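**Hand-guided grippers on the returns bench: what changed for your people?**

**pk_stullden** · January 6, 2022

We run a returns and repack site at Stullden. Since October, one bench has used hand-guided grippers: the operator does the pick with the tool, and the recordings go to Aro to program the fixed arm. Target is 3,000 recorded picks per item family. We are at 396 on keychains.

Questions for sites further along:

1. Did you keep piece rate for operators on the tool?
2. Who owns pad replacement, maintenance or the operator?
3. What happened to the bench jobs once the arm went live?

**t_haruna**

Temitope Haruna, line lead at Chukwu. We dropped piece rate for anyone on the tool. A recorded pick is slower than a bare-hand pick, and people paid by the piece will rush it. Rushed picks got rejected at review and had to be repeated.

Pads: maintenance, on a fixed interval. Operators report wear at shift start.

**gridlock50**

Disagree on the fixed interval. Wear depends on the item mix. Metal clasps and chain are harder on rubber than cartons. We inspect daily and swap on condition.

**pk_stullden**

For reference, our bench. Keychain with a strap, table otherwise kept sparse.
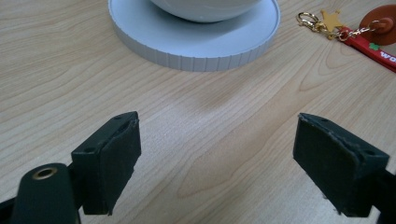
*Returns bench, fingers open, keychain at upper right. Note the top edges of both pads.*

**gridlock50**

I would swap both. The edges are ragged, and the left one has light specks along it. Change them as a pair or your grip faces won't match.

**t_haruna**

Agree on the pair. I would still want it on a schedule. "On condition" at our site meant whoever was on nights decided, and nights never had spares.

**m_orsk**

Nobody has answered question 3. At Potness we had six bench positions before the arm and have four now. Two people moved to exception handling, same grade, no raise. The work is harder: they only see items the arm refused, so every piece is a problem piece. Management reports this as zero job losses. Correct on paper.

**t_haruna**

Ours was different. Exception handling was regraded before go-live. It took some 50 days of talks with the site office, and I would not start recording without that agreement in writing.

**gridlock50**

Regrading is fine if volume holds. Ours dropped and the new grade went with it. Ask for a minimum term.

**pk_stullden**

Useful. Nothing in writing here yet. Pads are on order, both sides. I will raise grade and term together, and ask for piece rate to be suspended on that bench until then.

**m_orsk**

Ask about the recordings too. Our operators wanted to know if reject counts were kept by name. They were, for 96 days.

**pk_stullden**

Added to the list. Will post the reply when I get one.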